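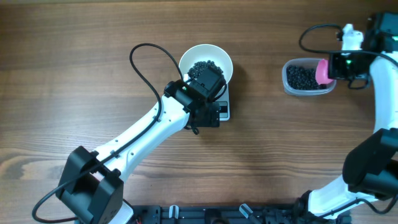 Black beans, the small shiny kind sold dry by the bag, are the seeds of one variety of the common bean, and they're the ones I get asked about more than anything else on this site. People also call them turtle beans, black turtle beans, frijoles negros or just "the black ones." They belong to the same species as pintos, navy beans and kidney beans, so a lot of what I say below goes for those too, but black beans have a few habits of their own. They're small for a dry bean, they're smooth, and they have that nice shine you get when a heap of them sits at the bottom of a round white bowl. I'm a big believer in the white bowl, by the way! Anything that doesn't belong stands out a lot better against a pale inside than it does in a dark pot.

Name and family

The botanical name is Phaseolus vulgaris, and the plant comes from the Americas, where people were growing beans thousands of years before anybody shipped one to Europe. "Turtle" is usually said to come from the hard, glossy shell. One mix-up I see all the time (I've made it myself in a store, squinting at a label) is with the fermented black beans used in Chinese cooking. Those are soybeans, salted and aged, and they're a completely different thing. If a recipe calls for two spoonfuls in a stir-fry with garlic and ginger, it probably wants the salted ones.

What they look like

A dry black bean is a little oval with a pale spot on the inner edge called the hilum, the scar where it was attached to the pod. Cut one in half and the inside is cream colored, which surprises people who expect it to be dark all the way through. All that color is in the seed coat. It comes from anthocyanins, the same family of pigments you find in blueberries and red cabbage, and they dissolve in water, so your soaking water goes purple and then nearly black. It also gets into wooden spoons. I have one that will never be the same.

Shine tells you a bit about age, though I wouldn't bet the house on it. Fresh-crop beans tend to look bright and older ones go dull and can get fine wrinkles. Old beans are still fine to eat, they just take longer, and some never quite soften.

Growing

I grow a short row most years in my plot at Lultside, on the sunny side by the fence. Most black beans are bush types, so you don't need poles, but some send out short runners and flop all over their neighbors. They hate cold soil. I wait until the nights are properly warm, push them in an inch deep and leave them alone. By July mine are flowering (a pretty light purple) and the pods come after that, green at first, then streaky, then papery and tan. You want them dry enough to rattle. If rain is on the way, pull up whole plants and hang them indoors to finish.

The two kinds I've had the best luck with are Honau, a tidy, early bush bean, and Cordier, which is later and rounder and gives more if the fall stays dry. In my best year I got 779 grams of shelled Honau from that one row - not exactly a living, but I was thrilled.

Sorting

Sorting, or picking over, means going through dry beans by hand and taking out pebbles, clods, split beans and anything shriveled. Modern cleaning equipment is very good and you can go many bags without finding a stone, but a stone is hard on a tooth, so I always do it. Pour a handful or two at a time into a wide bowl or onto a tray, spread them out and push the good ones to one side. Black beans are trickier than navy beans here, and a small dark clod can hide among them very nicely. I once sorted a whole sack, and being the way I am, I kept a tally: 3,009 beans, 7 stones. The sack was from a farm stand. Rinse after sorting, never before, or the clods turn to mud.

Soaking and cooking

You can skip the soak with black beans, which is one of the things I love about them. Their skins are fairly thin and they'll cook from dry in an hour and a half or two hours at a gentle simmer. Soaking overnight shortens that and gives you more even results, but you lose color if you throw the water out. I go back and forth. For soup I don't soak, and for salad I do.

Whichever way you go, give them ten minutes at a full boil at the start. Raw common beans contain a lectin that can make you pretty sick, and a slow cooker on low may not get hot enough to break it down. Salt in the water is fine, whatever your grandmother said - it seasons them all the way through and helps the skins. Tomatoes, vinegar and lime should wait until the beans are soft, because acid really does hold them back.

One cup of dry beans gives you somewhere between two and three cups cooked. The cooking liquid is thick and dark and delicious, so please don't pour it down the drain. It goes in rice, in soup, or over an egg.

Storing

Dry beans keep for years in a jar with a tight lid, somewhere cool and dark. I use the wide Skosumine jars, which will take a scoop. Cooked beans last three or four days in the fridge and freeze beautifully in their liquid; leave some room at the top of the container.

See also: pinto beans, fermented black beans, shelling by hand, bean soup.

Last edited 23/01/2019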